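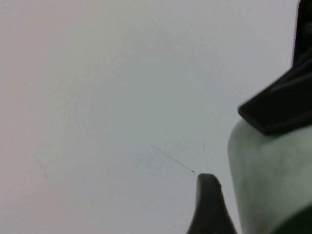 Is it really worth saving your own meadow seed, Inger Kjærgaard asks, when a packet costs so little and the kitchen ends up full of chaff for a month? She has a strip of long grass behind the garage with knapweed and field scabious in it, and last year she brought in a carrier bag of heads, left them on the dresser, and found the whole lot had gone furry by the time she got round to them.

Well, Inger, I think it is, and I say that as someone who has swept chaff out of the toaster. Seed from plants that already like your soil is a lovely thing to have, and there's always far more of it than you could afford to buy. The furry bag is something most of us have had at least once. Here are the ways we manage it in our house, gathered up over a good many summers, with a few that readers have sent in since the last time I wrote on the subject.

Picking

Choose a dry afternoon, after the dew has properly gone. Mornings are nicer for the person doing the picking but the heads hold the damp much longer than you would think, particularly the big tight ones like knapweed.

Take paper bags out with you and write the name on the bag before you put anything in it. I know how obvious that sounds. I also know that I have a jar labelled "yellow thing by gate" which has been in the cupboard since before we had the new cooker, and I'm no nearer knowing what it is.

Yellow rattle is ready when it does what its name says. Give the stem a flick with your finger, and if you can hear the seed loose inside the dry pods then hold the bag underneath and tip the whole stem over. You hardly need to cut anything. Cowslips are much the same, only earlier, and the little cups stand upright, so you can pour them out like pepper.

Do leave plenty behind for the plants to sow for themselves and for the goldfinches, and if it isn't your own ground, ask first. Most people are rather pleased to be asked. Loubna Younis has an arrangement with the farm next to her where she picks from the headland in exchange for a jar of chutney, and I believe both sides think they've got the better of it!

Drying

Get the heads out of the bag the same day, even if you're tired and the supper isn't on. This is where Inger's lot went wrong, I'm fairly sure. A full bag keeps its own warmth and damp in the middle, and mould can get going in a couple of days in muggy weather.

Spread them in a single layer on newspaper, in something with sides. Old roasting tins do very well, and so do the shallow cardboard trays that supermarkets put under tins of beans. An old pillowcase laid flat over the top keeps the seed from drifting about when somebody opens the back door, and lets the air through nicely. Turn everything over with your hand once a day.

Don't be tempted by the oven. Even on its lowest setting with the door open it's too fierce, and you can't tell by looking that the seed has been cooked. The airing cupboard is often too warm as well. A spare bedroom with the window on the latch is ideal, or the top of a wardrobe. We use the landing, and step round it.

Vetches and anything else in the pea family want a proper lid of some sort, a cloth tied down or a net curtain pegged round the tin. The pods twist open as they dry and fling the seed a surprising distance. The first year I grew tufted vetch I lay in bed listening to it pinging off the skirting board and thought we had mice.

Earwigs and small beetles will come in with the heads whatever you do. Put the tray on the step for half an hour in the daytime before bringing it indoors and a good many will walk off of their own accord.

Rubbing out and sieving

Once the heads feel brittle, you can start. Do this outside if at all possible, or in the shed with the door open, and wear a dust mask. The dust from teasel and from grasses is horrible stuff and gets right down your chest. Gardening gloves too, for anything with a prickle, and I count knapweed in that.

For small amounts, rub the heads between your palms over a washing-up bowl. For larger amounts, put them in an old pillowcase, tie the neck and walk up and down on it in clean flat shoes. Children are very good at this.

Then sieve. You want a coarse one first to take off the stalks, and a colander will do, followed by an ordinary flour sieve. Buy a separate flour sieve for the purpose and keep it in the shed with a bit of string round the handle so it doesn't find its way home. Some of our wild plants are not at all good to eat, foxglove being the one everybody knows, and I wouldn't want them anywhere near the baking. The same goes for the bowl.

What comes through will be a mixture of seed and light bits. To part them, take two bowls outside on a day with only the smallest breeze and pour slowly from one to the other, from about elbow height, with an old sheet spread underneath. The chaff blows off sideways and the seed drops. If there's too much wind you'll lose the lot over the fence, so try a small spoonful first and see where it goes. Hortensia Pereyra uses a hairdryer on the cool setting, held well back, and gets hers cleaner than I have ever got mine.

I should say that it doesn't have to be perfect. Seed merchants need clean seed for their machines and their scales. You're going to throw yours on the ground by hand, and a bit of chaff helps you see where you've been.

Storing

Paper envelopes inside a lidded jar is what I've settled on after trying most things. Put a tablespoon of dry uncooked rice in the bottom of the jar, in a twist of kitchen paper, to take up the last of the moisture. If you save the little sachets that come in shoe boxes, those do the same job, but keep them away from small children and dogs.

On every envelope I write the name, where it came from and the year. Use a pencil. Ink fades or runs, and I've had a felt tip go straight through and print itself on the envelope behind.

Keep the jars cool and out of the light. The bottom of the fridge is excellent if you have the space and an understanding family. Ours live in a biscuit tin in the coldest corner of the pantry, and the tin is there because of the mice, who I have found will go through paper, cardboard and the lid of a margarine tub in a single weekend.

Yellow rattle doesn't keep, so please don't put any by for the year after next. It needs to go out fresh the same autumn, and it needs the cold of the winter to wake it up.

Sowing what you've saved

Small seed is very hard to scatter evenly, and one always runs out halfway. Mix it with dry silver sand in a bucket, a handful of seed to a good few handfuls of sand, and stir it now and then as you go, for the heavy seed sinks. Divide the bucket in two. Walk one half up and down and the other half from side to side.

I like to get mine down early in the autumn while the soil still has some warmth in it, but I've sown as late as November and had a very decent show of oxeye daisies. Cut the grass as short as the mower will go, rake it until you can see bare earth (it will look dreadful, be brave) and tread the seed in. Don't cover it.

From readers

Moataz El Fassi suggests a muffin tin for sorting. Each hollow holds a different seed while you make up your mixes, and it doesn't tip over when the cat jumps on the table. I've tried this since and can recommend it warmly.

Hicham El-Sayed asks what to do with all the leftover stalks and chaff. I wouldn't put them in the compost unless you want knapweed in the bean row. We tip ours in a thin layer along the bottom of the hedge, where there's generally a bit of seed left for the birds, and if something comes up there in spring then so much the better.

Loubna Younis has a good trick for burrs in woollens - a wide-toothed comb, worked from the edge of the burr inwards, with a dusting of talcum powder first. She says it does for spaniels too, leaving out the talc.

And to Hortensia Pereyra, who wants to know about getting plant juice off secateurs: warm soapy water and an old toothbrush straight after use, dry them thoroughly, and a drop of oil on the spring. If it has already gone hard, rub it with a little surgical spirit on a rag and leave it a minute before you scrub. Mine were so gummed up after the hogweed that I needed three goes at it.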